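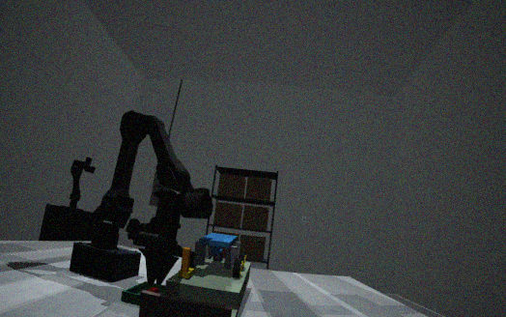
4. Getting the Werus probe ready for the water

Now the fun part! Once the Trusteck winch is bolted down and the cable is spooled, you're nearly set to look at the bottom of your lake.

1. Rinse the O-ring groove with clean fresh water and dry it with a lint-free cloth.
2. Spread a thin film of grease on the O-ring and seat it by hand. No tools, please.
3. Screw on the end cap until the two marks line up.
4. Plug in the Brekke cable and slide the locking sleeve forward until it clicks.
5. Switch on the probe and wait 40 seconds for the green light.
6. Lower it to 3 meters and hold it there while the depth reading settles. Then zero the sensor and keep going!

Note: The standard cable is 300 meters long. On our Cudorthorpe test dives we got lovely sharp sonar traces right down to the last wrap on the drum.

Caution: Never open the end cap while the pressure light is red.

Memory holds 4000 readings. Copy them off before the next dive (section 6).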